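Notebook, police scanner log project
October 18, 2022

Second try at getting the Arkholm dispatch audio to line up with the published incident log. Coffee first, then the Trerier feed, then more coffee. 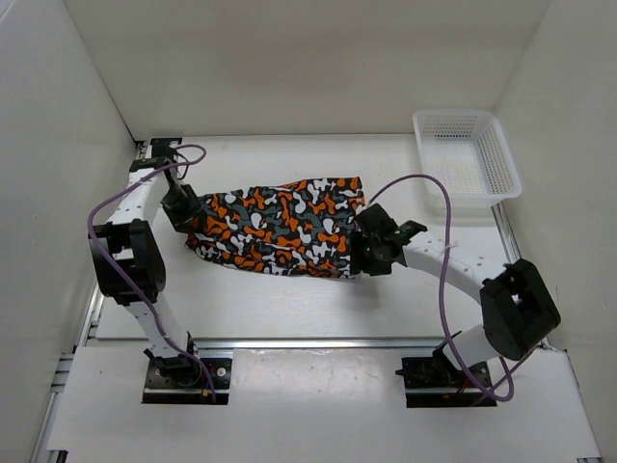
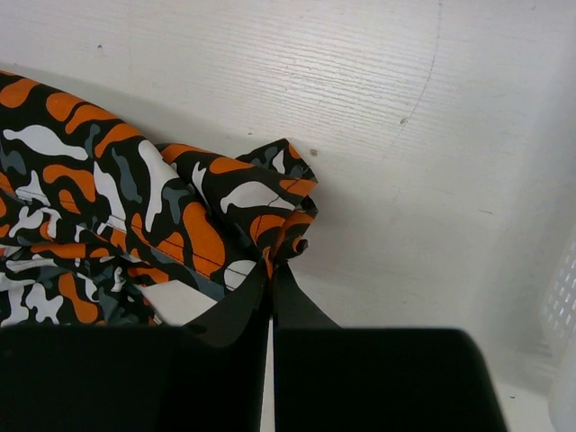 Orange, white and gray camouflage-patterned fabric, in the grippers.

Pulled 245 log entries for the county. Matched 200 of them to a radio call by time and street name. The other 45 are a mixed bag. A good share are traffic stops typed in after the shift, with the time rounded to the nearest hour by somebody who clearly wanted to go home. I sympathize, but it ruins the matching.

The armed robbery at the Tabrizi gas station is in there twice. Once as "robbery," once as "disturbance, customer." Same address, same unit, two case numbers. If we had counted from the log alone, the crime rate on that corner would have doubled overnight. Flagged both, merged neither. Need to call the records desk and ask which number is the live one. Last time they put me on hold and then closed.

Nonex, the transcription tool, still can't handle ten-codes. It wrote "tin for" for every 10-4 and turned "suspect in custody" into "suspect in custard." Left the custard in the raw file. Fixed it in the clean one. Please don't fix it in the raw file, whoever you are.

Changed the time window for a match from five minutes to eight. That picked up a few stolen car reports and one false match, a barking dog that got paired with a burglary. Back to five for now. Might try a wider window for the overnight calls only, where there's less traffic to confuse it with.

Still open:
- ask about the duplicate case number
- street name list is missing the new road behind the courthouse
- two audio files won't open, both from early October, need fresh copies
- label the spare drive, again, the tape fell off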